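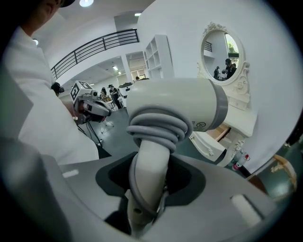
Dryer in its holder, cord looped around the handle. Vanity and oval mirror on the right.

Cord wrapped on the handle or left hanging?

tillerman_20
Setting up the vanity corner and trying to settle where the hair dryer lives. Right now it stands in a gray holder, handle down, with the cord wound around the handle under the barrel. It looks tidy. My sister says wrapping the cord like that ruins it. The other choice is the vanity drawer, but then it fights with the brushes. What do you all do?

Figueroa_Flats
Your sister is right. The cord goes bad right where it leaves the handle. I wrapped mine tight for years and the last one quit at exactly that spot. Loose loops and a Velcro tie, kept off the handle.

pinecone88
It depends how tight you pull it. I wrap mine every day and it's fine. Leave a few inches of slack at the bottom before the first loop and don't yank. The ones that fail are usually the ones people wind like a fishing reel.

Figueroa_Flats
I left slack. It still failed.

pinecone88
Then maybe it was a bad dryer. I'm on the same one since we moved in.

oneroomdown
More interested in the holder. Handle-down is good because you can grab it with one hand. I had the Skesa wall ring for a while and the dryer swung every time the door shut. A solid base is better if you have the surface for it.

tillerman_20
Surface is the problem. The vanity is the white one with the carved legs and the top isn't very deep. If the holder goes on there I lose the place where I do makeup.

marlow_b
Put the holder on a small cart or shelf beside the vanity, on the side nearest the outlet. We did that in February with one of the Tillix carts and it freed up the whole top. Check the cord reach first — ours was short and I had to turn the cart around.

hallwaylamp
I'd use the drawer. Everyone buys stands and then you have one more thing to dust. Get 2 dividers, brushes on one side, dryer on the other. Let it cool before it goes in.

oneroomdown
Disagree on the drawer. By the time it's cool I have left for work, so it ends up on the floor. If it has a place to stand I put it back every time.

hallwaylamp
Five minutes on the counter, then the drawer. It isn't hard.

Figueroa_Flats
Some people have mornings where five minutes matters. Also I wouldn't put a warm dryer anywhere near wood and hair spray.

hallwaylamp
I said let it cool.

marlow_b
Whichever you pick, keep it unplugged when it's put away, and don't stand it where it can get knocked into the sink. Clean the filter while you're at it. Mine was packed with lint and I thought the motor was dying.

tillerman_20
OK. Going to try a shelf beside the vanity, and I'll undo the cord and use a tie. Measured on Wednesday and there are 20 inches between the vanity and the door trim, so a narrow one should fit. The drawer can stay for brushes.

pinecone88
Twenty is plenty. I still think the wrap is fine.

Recent threads
Vanity drawer sticks on one side
Ononent mirror hooks on drywall — will they hold?
Painting carved legs without drips
Best height for an oval mirror
Small bottles keep tipping over in the drawer
2992 members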